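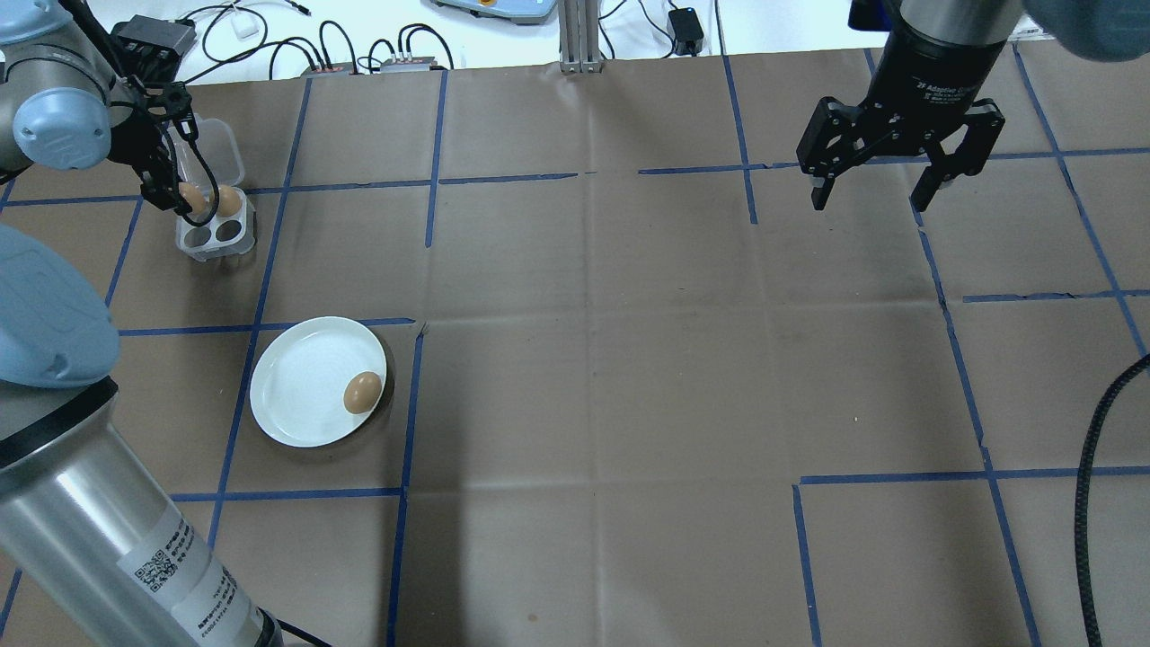 Normand Gauthier guarda en el móvil una nota que se titula «Tortillas». La abrió en febrero, cuando empezó a ensayar el manejo de huevos con dos brazos robóticos, y contiene la relación completa de los que no llegaron al plato. De los primeros 200 intentos se perdieron 17 huevos. «Dieciséis son culpa del robot», precisa. «El otro lo tiré yo con el codo, pero ya tenía la lista abierta».

Gauthier es responsable de pruebas en Clamach, un taller de integración que prepara para Paquette, fabricante de envases, una celda de colocación de producto frágil. El ejercicio parece de parvulario: tomar un huevo de una bandeja transparente de cuatro huecos y llevarlo a un plato blanco. La mesa está forrada de papel marrón y cuadriculada con cinta azul, y en esa cinta empezó todo.

«Yo pensaba que el problema sería la fuerza», cuenta. «Compramos huevos como para una boda, convencidos de que los íbamos a reventar. Y no. La pinza los cogía con una delicadeza que ya quisiera yo para mi cuñado en las mudanzas. Los rompía al soltarlos».

El brazo abría los dedos antes de tiempo, con el huevo todavía en el aire. Unas veces caía dentro del plato y se rajaba; otras rodaba hasta el borde de la mesa. El registro, mientras tanto, anotaba «entrega correcta». «Tengo páginas y páginas de entregas correctas», dice Gauthier. «Olían fatal».

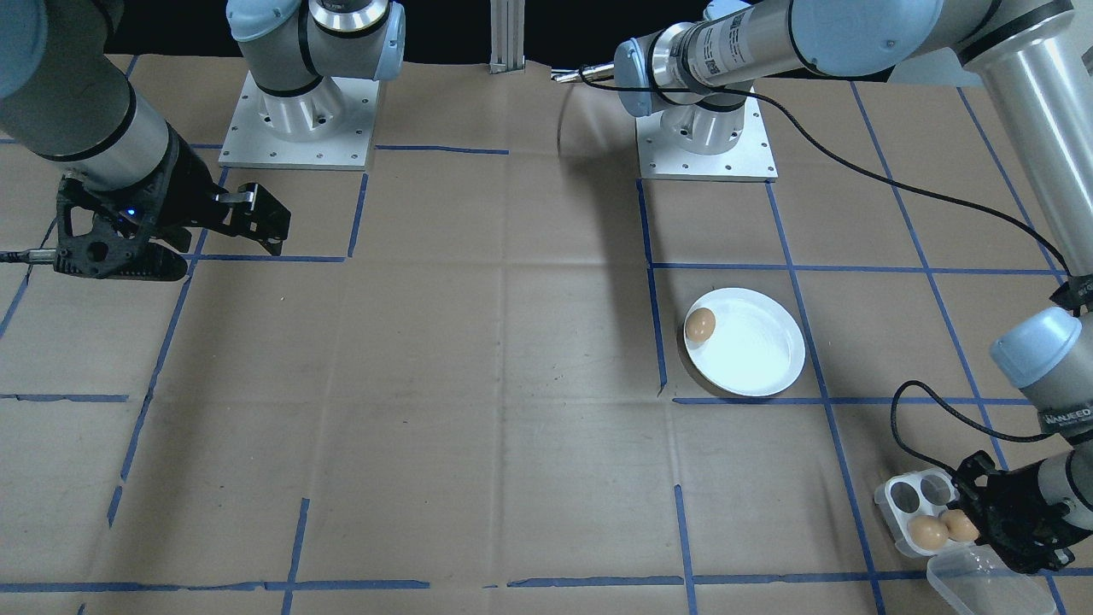 **LA AVERÍA**

Tardaron en encontrarla porque buscaron primero en lo caro. Revisaron la pinza, cambiaron un cable y discutieron una mañana entera sobre la rigidez de los dedos. Colton Cloutier, el programador del equipo, defendía que la altura de la mesa estaba bien medida. Lo estaba, con el papel anterior.

«Al cambiar el forro volvimos a pegar la cinta a ojo», admite Cloutier. «El programa seguía creyendo que el plato estaba donde estaba el viejo. Bajaba, tocaba el borde y daba la maniobra por terminada». El aviso de contacto llegaba a Flurner, el software de supervisión que han escrito en la casa, y allí quedaba archivado como información. «Lo clasifiqué yo», añade. «Con mucha seguridad, además».

**LO QUE PUDO PASAR**

A Gauthier los huevos le preocupan poco. Le preocupa una tarde en que alargó la mano para retirar una cáscara y el brazo, satisfecho con su entrega, arrancó hacia el siguiente. Pulsó la parada a tiempo. «No me tocó. Pero una máquina que cree haber acabado no te espera, y yo tampoco miré».

Ahora un contacto fuera de altura detiene los dos brazos y nadie mete la mano sin parada previa. La calibración se repite cada vez que se cambia el papel. Paquette pide 500 ciclos seguidos sin rotura antes de ver la celda; Cloutier querría llegar a 3000. Gauthier no se pronuncia. La nota del móvil sigue abierta.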